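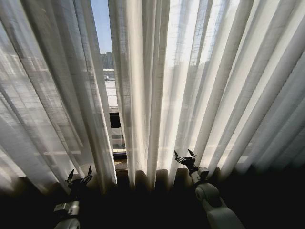

*Fig. 4 – Sheer panels hung as a pair, with a narrow gap left between them.*

## 5. Hanging and dressing the sheer panels

This section covers the Stavasen sheer panels supplied with the Condik track. Fit the track first (section 4) and check that the end stops are in place. If you are using the panels on a pole, go straight to section 7.

### 5.1 Before you start

You will need:

- both sheer panels
- the bag of 22 gliders
- a steam iron or a hand steamer
- a tape measure
- a stable step stool

Each panel is 900 mm wide when the heading tape is pulled up, and takes 11 gliders. Wash your hands before handling the fabric. Marks show up badly against daylight and are hard to get out once they have been pressed in.

> **Caution:** Do not stand on the windowsill to reach the track. Sills are not made to take a person's weight.

### 5.2 Hanging

1. Lay the first panel face down on a clean bed or table, heading tape uppermost.
2. Knot the cords firmly at one end of the tape. Pull them from the other end until the heading measures 900 mm, then tie them in a bow. Do not cut the cords. You will need to let them out before washing.
3. Clip a glider into the tape at each end, then space the other nine evenly between them.
4. Open the end stop on the side where the panel will sit and feed the gliders in one at a time. Keep the panel over your shoulder while you do this so the weight is off the heading.
5. Close the end stop. The last glider goes on the outside of it and stays put when the curtain is drawn.
6. Repeat for the second panel.

**Note:** The two panels are the same size. If you would like one side to cover more of the window than the other, slide the meeting point along the track. There is no need to alter the heading.

### 5.3 Setting the pleats

Sheer fabric comes out of the packet with fold lines across it. Most drop out within a week or so, but it looks better to deal with them at once.

1. Draw both panels closed.
2. Steam from the top downwards with the panel hanging. Keep the steamer 3 cm from the fabric and keep it moving.
3. Starting at the heading, run each pleat down between finger and thumb as far as you can reach. Step down and carry on to the hem.
4. Gather each panel loosely with a strip of soft cloth, about halfway down. Leave overnight.
5. Remove the strips in the morning and let the panels fall.

> **Caution:** Never iron the panels dry. Use the lowest setting with steam and test a corner of the hem first.

### 5.4 Adjusting for light and view

Fully drawn, the panels soften direct sun and still let you make out the shapes of buildings outside. They are not blackout curtains. At night, with the lights on, people outside can see in, so pair them with a lined curtain or blind if this matters to you.

For a clear view, draw one panel well back from the glass. Take hold of it at chest height and walk it along the track – pulling at the hem drags the gliders and can bend the hooks.
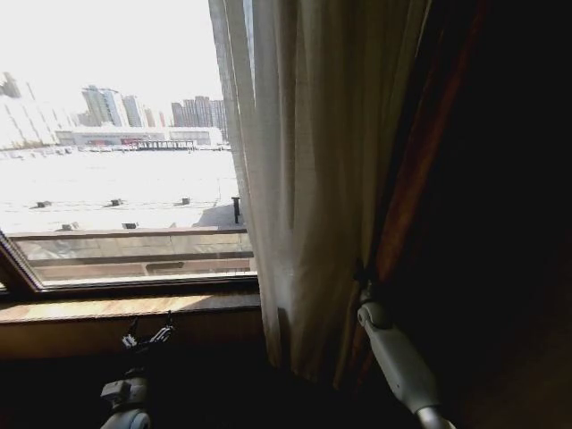

*Fig. 5 – Curtain drawn back to open up the view. Sun reaches the wooden sill.*

Wooden sills fade and dry out where the sun falls on them every day. If yours is in a sunny window:

- keep the sheers closed through the brightest part of the day, especially in July
- move pots and ornaments from time to time so they do not leave darker patches
- wipe with a barely damp cloth and dry straight away
- re-oil or wax the sill every 18 months, or sooner if the surface feels rough

Let oil or wax cure fully before allowing the curtains to touch the wood. Fresh oil will stain the hem.

### 5.5 If something is not right

**The panels will not meet in the middle.** Check that the cords have not been pulled too tight. Let out a little on both panels, sharing it equally.

**The gliders stick at one point.** Look for a burr at the track joint. Rub it down with fine sandpaper and wipe the channel clean.

**The hem is uneven.** Measure from the track to the floor at both ends. If the two figures differ, the track is out of level. Go back to section 4.3.

**The pleats lean to one side.** The gliders are bunched. Space them again by hand and repeat 5.3, steps 3 to 5.

Replacement gliders and end stops are sold in the same bag, ref. Lewis 22.

*Section 5 revised by Osian Ifans. Washing instructions follow in section 6.*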